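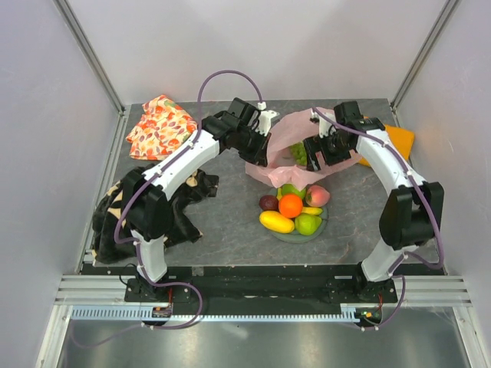
Both arms over the marble-patterned top, grippers nearly together.

We use cookies to remember your settings. By staying on this site you agree to our cookie notice. Accept

22 November 2018

Spent most of the morning up on the roof with the receiver, and I'm writing this with cold fingers, so forgive the rambling. The idea, for anyone who hasn't been following along, is to log the aircraft coming over us on approach and see how well the positions they broadcast line up with what we can spot by eye from the parapet. Aldana Quiroga lent me her good binoculars again (thank you, Aldana, they're back in your drawer) and we had a lovely clear spell between two banks of cloud.

The antenna is the Drimell one, moved to the north corner. In September we had it by the stair housing, and there was a wedge to the east where planes simply dropped out of the log until they were nearly over the river. I'd blamed the cable for weeks. With the antenna at the corner the wedge has closed up nicely, and I picked up one arrival 60 miles out, still high and in no hurry at all. I may have cheered a little.

Wind swung round after coffee, and sure enough they turned the airport about and started bringing everyone in from the other side. It took the log a while to settle, with three aircraft going round in holds before the first one came in along the new path. I stood and watched two of them with their landing lights on, one behind the other, and forgot to write down the times – sorry. The log has them anyway.

Things still bothering me:

The Bakent filter gets warm in its box, even in this weather. I've left the lid off with a bit of mesh over it, but that won't do if it rains.

Altitudes in the log are pressure altitudes, and I keep forgetting to correct them before comparing with my sightings from the roof. Five of the entries in the old spreadsheet are wrong for exactly this reason. I've marked them in yellow and will redo them when I have a quiet hour.

The clock on the Clilier laptop drifts. I set it before going up and it was two seconds out by lunch, and a plane on final covers a fair bit of ground in that time. Must get it syncing properly.

I had a look at the Štěpánek plotting script too, and it draws the approach tracks beautifully once you give it the runway heading in true degrees and leave the magnetic one alone. I got that backward at first and had everybody landing in the reservoir.

Next time out: the other end of the roof, same antenna height, and a flask of something hot.

Comments

aldana q: Binoculars found, lens cap not. Check your coat?

rooftop_ray: I had the same trouble with a warm filter. Moved mine indoors at the bottom of the cable and lost very little range.

Pim: Would love to see the plot with the reservoir landings!

Last updated 22:14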